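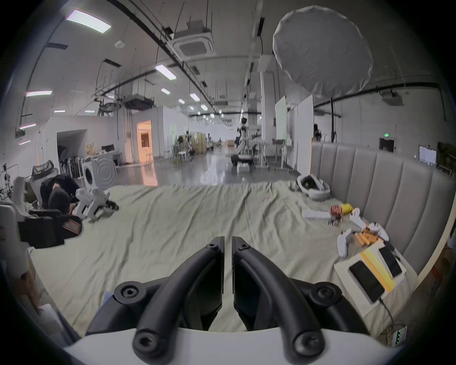
# Hand-held gripper: curved fingers vs. flat pads for small objects

**kvaher**
Posting the view from the tool camera so we're all arguing over the same geometry. Curved black fingers, two round hex-socket bolts at each base, two smaller ones near the top. The tips nearly meet at this opening. Test objects are the phones on the white tray and the orange cylinders on the sheet.

I ran 58 grasps per finger set on the cylinders. Curved: 9 drops. Flat Nenora pads: 16 drops. Same operator, same opening speed. I'd like to standardize on curved before we collect anything else.

**g_srivastava**
Cylinders favor a curved finger by construction. What did the phones do?

**kvaher**
Worse with curved. The tips get under one edge and the phone pivots. I didn't log those as a proper series.

**g_srivastava**
Then I don't see the case for standardizing. A phone lying diagonally in front of another one is the harder grasp and the one we'll be asked about. Flat pads give you a contact patch. Curved tips give you two short lines.

**probles**
Agree on the contact patch, disagree on the conclusion. We ran flat pads at Plullville in January and they were fine until the approach angle went past vertical by a few degrees. After that the lower corner touches first and pushes the object away. Curved tips tolerate a sloppy wrist. With a hand-held tool the wrist is always sloppy.

Also, what torque on the base bolts? Ours crept.

**kvaher**
Hand tight plus a quarter turn, no threadlocker. I re-zero the opening every session.

**probles**
That could be your drop count right there. If one finger creeps, the tips meet off center and a cylinder rolls out sideways. Mark the bolts with paint and check after each run.

**rbisht**
Separate issue – the camera. The fingers take up the lower center of the view, and at this opening they cover the strip directly ahead of the tips. You can see the whole room down to the exit sign, but the last bit before contact is the part the policy needs. Has anyone tried the Brisus mount with the extra tilt?

**g_srivastava**
Yes. Tilt helps on the tips and costs you the far field. I lost tracking twice on a plain floor. A rumpled sheet like that one should give it more to hold on to, but I wouldn't count on it.

**rbisht**
My logs disagree. 1,237 frames with the tilted mount, no tracking loss. What exposure were you on?

**g_srivastava**
Auto. Will repeat with it locked.

**kvaher**
OK. Plan: paint marks on all base bolts, rerun the cylinders with both finger sets, then a full phone series, single and stacked. Stock mount for now. I'm not changing two things at once.

**probles**
Log the approach angle too, or we'll be back here with the same argument.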